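2018-06-29

Threat coding, Bellini set, second pass

Picked up where the last entry stopped, with the Plarnine export. It claims to hold every foreign ministry statement from 17 governments that mentions sanctions, boycotts, tariffs or "consequences". 3,700 statements after I threw out the duplicates. I don't believe "every". Two of the governments have almost nothing before they redesigned their websites, and I doubt they spent those years being polite to everyone. Wrote "thin before redesign" next to both in the country sheet. Please leave that note in when you merge.

Ran the old keyword rule first to have something to compare against. It marks 1,591 statements as threats. Read down a stretch of them with coffee and was not impressed. The rule is fine on "will be forced to respond". It falls over on:

- a ministry quoting somebody else's threat in order to complain about it
- "sanctions" in the sense of approving something
- sports federation stuff, where a sanction is a fine for a late team list
- boilerplate at the bottom of every release from one ministry, which mentions its "right to take all necessary measures" even when the release is a holiday greeting

The boilerplate is the worst of these. It makes that one country look like the most threatening government in the set, and I have already seen the bar chart with that country on top in a draft of the slides. Take it out of the slides until this is fixed.

Then Clomo. The pitch is that you give it labeled statements and it learns to tell a real threat from a grumble. I gave it the training half and let it run over the rest. The agreement score it prints is very high. It is also scored against labels that partly came from the keyword rule, so of course it agrees. That is a mirror. Pulled 50 statements at random and coded them by hand with the Clomo column hidden, then unhid it.

What I saw:

Explicit threats, with a named target and a named action: Clomo and I agree nearly all the time. So did the keyword rule, though. No gain there.

Vague ones ("will not stand by", "bears full responsibility for what follows"): we disagree a lot, and when I went back to my own calls after lunch I disagreed with myself on some too. Not sure this category can be coded from one sentence. You need the week before it. A ministry that says "bears full responsibility" every few days is doing something different from one that never says it.

Boycott statements: messy. A lawmaker calling for a boycott is not a government threatening one, and the press office answering the lawmaker is a third thing. The codebook has one box for all of it. I would split it in three before anyone codes more. I know this means redoing the first batch. Sorry.

Translations: some of the English versions are softer than the originals. Found one where the original says "will pay" and the English says "regrets". We are coding the English. At the least we should record which version was read, and I have added a column for it (currently blank all the way down).

Side question from the meeting, whether threats move public opinion in the target country. The suggestion was to line our dates up with the Hanuvel tracker. Had a look. The tracker has gaps of several weeks and the question wording was changed in the middle, from "trust" to "view favorably". Any jump at that point will look like an effect of whatever was threatened that month. I would not touch it without the months on either side of the change dropped, and after that there isn't much left. Somebody will still want the plot for September. If it gets made, the wording change has to be marked on it in a color people can see.

Also still open: what counts as carried out. The draft codebook says a threat is carried out if "measures are taken within a reasonable period". Whose idea of reasonable? A visa ban two years later on somebody unrelated got coded as yes in the first batch. I changed it to unclear and left my initials. My guess is that once this is tightened, the share of threats carried out drops a good deal and the headline claim in the abstract goes with it. Better we find that out than a reviewer.

To do: strip the boilerplate, rerun the rule, split the boycott box, get a second person to code the same sample blind. Don't retrain Clomo until the second coding is in.

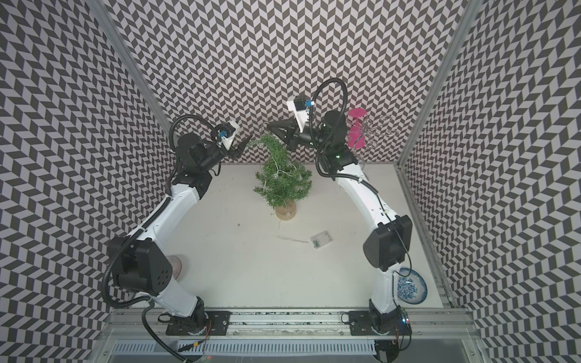 Entered by: Bellini coding desk
Filed under: threats and boycotts, working notes

Added later the same day: boilerplate stripped, rule rerunning. The country on top of the chart has already slipped down it. Old slide deleted from the shared folder, but there is a copy in the printed handout, so check yours.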